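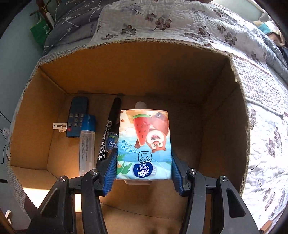 From: Rin Maruyama
To: Kulesholm gripper list
Subject: Re: jaws creeping open on soft packs

Hello Yasuo, and everyone else following along,

Thanks so much for writing this up, and sorry I've been slow (we had a full house in February-style weather and I got behind on everything). First, what you sent on 8th October:

> Yasuo Hayashi wrote:
> The Plirnik held the tissue pack fine at first, then the left
> finger went slack and the pack slid down on the marker and the
> eye drops. No harm done, but I got my thumb pinched when it
> snapped shut again. Log shows error 503. Any ideas?

Oh, your poor thumb! I've had the same fault at Clirnstead, always with tissues and never with anything stiff, and I'm fairly sure it's the pivot screws backing out. Mine had gone a good half turn. The width reading drifts, the thing thinks it has let go, and then it grabs. Imai had a batch that did this too, if I remember rightly.

What I'd try, in this order:

1. Unplug it and wait 30 seconds before your fingers go anywhere near the linkage. Please do this one!

2. Snug up the pivot screws on both arms, a little at a time, checking the jaws still swing freely.

3. Plug back in and hold a soft pack upright for some 5 minutes, keeping your other hand well clear. 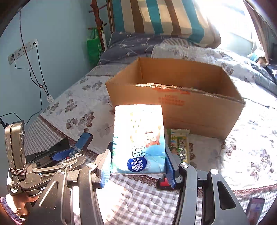 4. If 503 comes back, stop there and send me the log. I have a spare set of arms you're welcome to.

Look after that thumb,
Rin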